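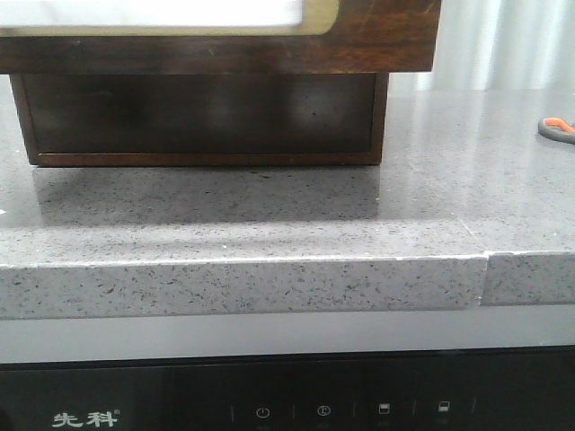 Car carpet tips have a way of going around the web until they sound like law, and I have tried most of them on a wagon with 3521 miles of beach trips on its floor. The latest says a floor mat has to be scrubbed outdoors on concrete. I do mine in the kitchen. Our counter is gray speckled quartz and wipes clean, and the dark wooden box standing on it gets moved first, as wood and carpet shampoo are a poor match. An old towel goes down, then the mat, pile side up.

Vinegar for road salt

It works, up to a point. Mix equal parts white vinegar and warm water, blot, wait, blot again. The pages promising one pass must have very polite salt. Mine took 2 rounds on the driver's side and there is still a faint line near the pedal.

Baking soda overnight

I have my doubts. It helped with a damp smell. It did nothing for spilled milk, and I was vacuuming powder out of the seat rails until August. If you must, use a small amount and keep it off the rails.

Cutting your own mats
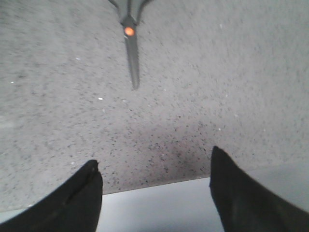 Carpet remnants are cheap, and a trunk liner is the one piece I would cut at home. Trace the old liner on the back of the remnant with chalk, cut a little large, and trim to fit in the car. Special carpet shears are sold for this. I used plain scissors, the pair with the orange pivot screw lying on the counter, and I don't believe the shears would have been any straighter. Skip this for the driver's mat. A loose one can slide under the pedals, so buy one with proper clips for your car.

Sprays

The Wustix fabric guard claims to keep mud out for 31 washes. I can't say who counted. Water beaded on my test scrap for a while, then soaked in like it does on any carpet. Grasta costs less and smells worse. I couldn't tell the results apart.
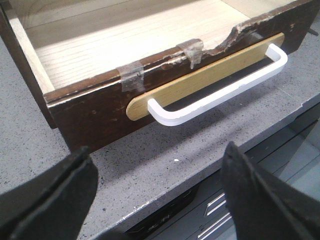
Drying

Do not put mats in the dryer, whatever the label on the backing seems to allow. Hang them over a rail, pile side out, and leave the car windows open a crack if it's parked somewhere safe. A mat that feels dry on top can still be wet underneath, so press a paper towel hard against the backing before it goes back in.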